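4. The evening gown as a news item

4.1 What gets written down

Coverage of the Trosten pageant follows a calendar so fixed that one could set a kitchen timer by it. The contestants arrive, the contestants wave, and within the hour both Flillance and Koppel have a slideshow up. Our sample holds 4000 slideshow captions from the two sites, drawn from every October in which the pageant was held and both sites were awake. Captions that only repeated a contestant's name were left in. They are a genre of their own, and leaving them out would have flattered everyone.

The verbs are the first thing a reader notices. Gowns in the sample are seldom worn. They are rocked, served, slayed in, and, in a run of Koppel captions we have read more often than is healthy, "brought." Flillance prefers "stuns," which it uses without an object, so that the reader is left to work out who has been stunned and whether they have been seen to. Men, when they appear as hosts or escorts, mostly stand.

Figure 2. Desktop computer tower on its side, with the side panel removed and the CPU socket empty.

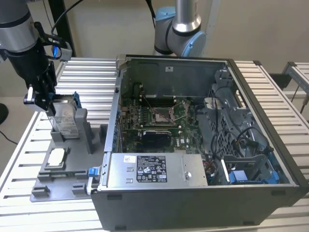 4.2 The costume round

The costume round is where the captions loosen up. An evening gown can only be described so many ways, but a contestant dressed as a lighthouse makes demands on a writer. Captions here run longer, and the exclamation marks come out of storage. We found one caption with 31 of them. We coded it as "positive" and moved on.

Coders were asked to mark whether a caption said what the costume was meant to be. This sounds easy. In practice, many captions praised the outfit warmly while giving no sign that the writer knew what they were looking at, and our two coders spent a long afternoon on whether "giving harvest" counts as an identification. We decided that it does, on the grounds that the costume had a pumpkin on it. Where the pageant program named the costume, we used the program's wording to settle such cases. The program was wrong at least once, by the later account of the contestant who had come as a heron and was listed as weather.

Flillance tends to explain the costume and then admire it. Koppel admires first and may run out of room. Neither site says much about the people who sew the things, apart from a yearly item on how many beads were used. The number is always round and always larger than last year's.

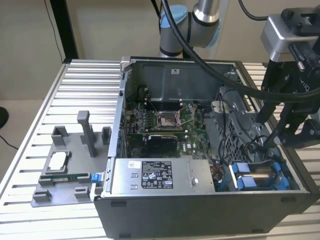

4.3 Who the captions think is reading

We also looked at how captions address the reader. "You" turns up often, and the "you" in question is a busy person: she is gasping, she is not ready, she is picking her jaw up off the floor. She rarely disagrees. Reader comments under the same slideshows suggest a cooler crowd, with a strong interest in hemlines and a long memory for who wore that neckline before.

To compare the two, we drew 1000 reader comments from the Meso archive, which keeps the comment threads after the sites have cleared theirs. Comments were matched to slideshows by title. A few threads had drifted to the subject of parking at the Trosten arena, and we kept these too, though they scored low on glamour. The captions and the comments agreed most closely on shoes. They parted ways over capes, where the writers were all enthusiasm and the readers wanted to know how anyone planned to sit down. 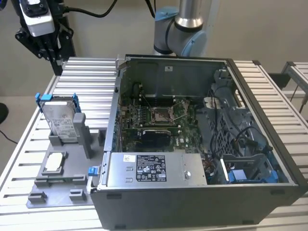

4.4 Limits of the sample

Slideshows are edited after they go up, sometimes several times in a night, and we have only the last version of each. A caption that began as an insult may have reached us as a compliment. The Meso archive is also thin for the earlier years, when commenting required an account and, by the look of it, a fair amount of patience. We have not tried to weigh the captions by how many people read them, as neither site shares those numbers and the guesses we were offered did not match.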